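Workshop notebook, Monday
Velico gripper kit on trial, second session
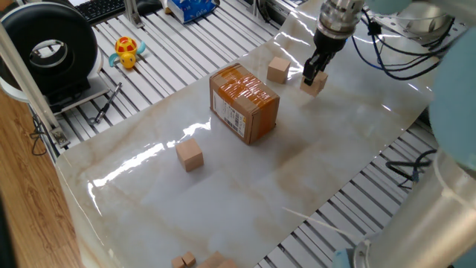 Carrying on from Friday's page. The Velico kit went onto the arm with only one bit of bad language (the short bolts are in the bag marked "spares", why?) and I had it opening and closing before my tea was finished. I really like this thing! The old Pringle fingers took me most of an afternoon to set up and still needed a nudge every morning.

What's in the kit, for whoever picks up this notebook next: the two-finger gripper, the adapter plate, a cable, a bag of bolts and a printed booklet of 2000 words or so on fitting, half of it good. Page 4 is the one you want. The drawing of the adapter plate is upside down compared with how it sits on our flange, so line up the small dowel hole first and ignore the arrow.

Job for today was wooden cubes, with a taped-up parcel standing in the middle of the work area so the arm has to think about its route. Grip force set to 25 on their scale, which runs to 100. At that setting it takes the light cubes without marking them. I tried 40 out of curiosity and got a faint dent along one edge, so 25 stays for anything soft.

Marble-look sheet is down over the slotted table again. Glossy, and the overhead lights throw big white streaks across it, worst towards the left. I want to see how the Drarthorpe vision software copes, as matt backgrounds are too kind to it and customers' benches are never matt. First impressions are good. It lost one cube in the glare early on, found it again when I turned the exposure down a notch, and behaved after that. Should repeat with the blinds open.

The sheet curls at the front. Needs weighting or taping before the long run, or the arm will end up dragging it about.

Things I liked, in no order:
The fingers close evenly. With the Pringle pair one side always got there first and shoved the cube over.
Slow approach mode is lovely (menu, then motion, then "gentle"). It comes down over the cube, pauses, closes. You can stand and watch it for ages and I did.
Quiet! I could hear the radio.
Recovering from a stop takes two button presses and no restart.

Things I didn't:
Cable exit is on the wrong side for us. It loops out from the wrist and I don't trust that loop once the wrist starts turning a long way. Ask Velico if there's a right-angle plug.
The finger pads look hard to replace. Booklet says nothing about it.
The settings screen forgets the grip force if you switch off without saving. Caught me twice.

Price: still waiting on the written quote. The Zirnaton bundle came with a service visit each year and I'd like to know if Velico do the same before we compare the two properly. I'd be happy to pay a bit over for this one, for the setup time alone, but I'd better not write that where the salesman can see it.

Next up is the endurance run, 2000 picks on the same cubes at 25, leaving the parcel where it is. I'll start it after lunch tomorrow, once the sheet is taped, and check the bolts on the adapter plate at the halfway point. If anyone needs the arm before then, please save the settings first and put the gentle mode back on when you've done.

Also, order more brown tape. We're on the last roll.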